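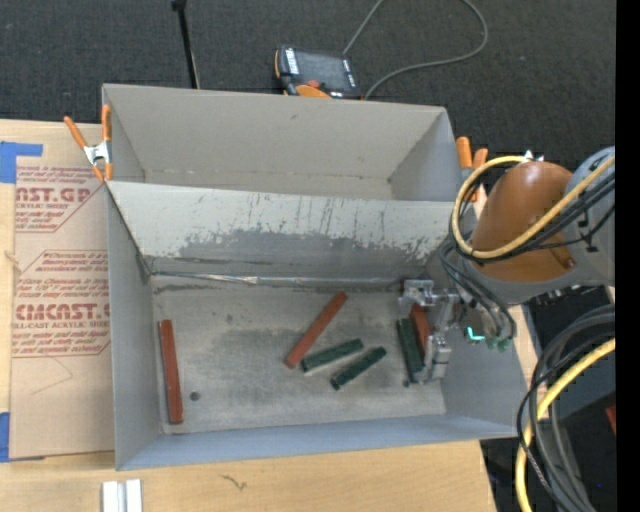 Brisham Library Service | Department of Children's and Family Reading

Reading the Same Book Twice

Parents who bring a child of three or four to the Brisham central library often apologize at the desk. The child has chosen the same picture book again. It went home last week and the week before, and there is a newer one on the display shelf that everybody would like to try. The staff of the Department of Children's and Family Reading hear this apology so often that, in April, the department began a season of story hours in which no title is read only once.

The season is called Again, Please. Each picture book in it is read aloud at two sessions in a row, and several are read at three. Families receive the list in advance and may borrow the books before, between or after the readings. Attendance is free and no library card is required.

"We used to plan story hour as though the children had asked for variety," says Berenice Sandoval, head of the department. "The adults had asked for variety. When we looked through the request slips, the children were asking for the duck book."

The duck book is a real title, although not by that name. It belongs to the Irus series, published by Tsolakis, in which a young heron named Irus sets out on small errands and is interrupted on the way by ducks. The plots are slight. In the first volume he must return a borrowed umbrella before it rains. In the fourth he is sent for bread and comes home with a wheelbarrow. The ducks repeat one line on nearly every spread, with a word or two changed, and by the middle of the book most listeners are saying it before the reader does.

Irus has been a fixture of the Brisham picture book room for many years, and the series opened the season. The first volume was read on two successive mornings by Struan Pollock, children's librarian, who also leads the department's training for new story hour readers. Pollock asks his trainees to resist the temptation to perform differently the second time.

"The voice for the heron has to be the same voice," he says. "If he was slow and a little pompous at the first reading, he is slow and a little pompous at the second. A four-year-old will correct you, and with some force."

At the first reading of a book, Pollock notes, most children watch the page and follow what happens. They want to know whether the umbrella gets back. At the second, they begin to look at corners. They find the snail that the artist has hidden in the reeds, and they remark on the fact that Irus has lost a boot between one page and the next. Questions come later and are better. One boy at the April sessions wished to know who owned the umbrella in the first place, a point on which the text is silent.

The department's collection of picture books now stands at 1033 titles, many of them held in several copies. Choosing from it fell to Itziar Campos, collections librarian, who drew up the season's list over the winter. Her first draft was made up of the most borrowed books. She set it aside, on the grounds that those titles needed no help, and began again with books that have a refrain, a running joke in the pictures, or an ending that changes how the opening reads.

Several are books in translation. Poltico, a Flemish story about a tugboat that refuses to whistle, appears in English beside the original, and the two were read on consecutive mornings by Lies Hermans, a translator of children's books who lives in the city. Few of the families present had any Flemish. Having heard the English version first, the children followed the original with little trouble and joined in on the whistle, or on the place where the whistle ought to be.

Hermans considers picture books among the more demanding work in her field. A page may carry 6 words, and the picture has already decided what they can mean. "If the tugboat is looking left, the sentence has to look left too," she says. "In a novel I can move things around. With a picture book the furniture is nailed down." She spent the better part of a month on the tugboat's last line, which in the original rhymes with the name of the harbor. In English it rhymes with nothing, and she has come to prefer it that way.

The season has also given the department a chance to revisit its advice to parents, which is handed out at the desk as a single folded sheet. The older version encouraged families to read a wide range of books. The revised sheet, written by Sandoval and Pollock together, keeps that advice but places it further down. It opens by suggesting that a favorite book be read as often as it is requested, and that the adult leave a gap now and then for the child to fill. It adds that adults may skip a page when tired, but should expect to be caught.

Aqeel Afridi, whose daughter has attended every session so far, keeps the sheet on the refrigerator at home. The family has borrowed the wheelbarrow volume four times. "I could recite it at work," he says. "I have, once, by accident - the ducks' line came out in a meeting."

Story hours in the Again, Please season are held in the picture book room on the ground floor and begin at 10:30 a.m. They are intended for children from three to six, with younger brothers and sisters welcome. The full list of titles is available at the children's desk, where copies of the first Irus book may be reserved. There is at present a short wait.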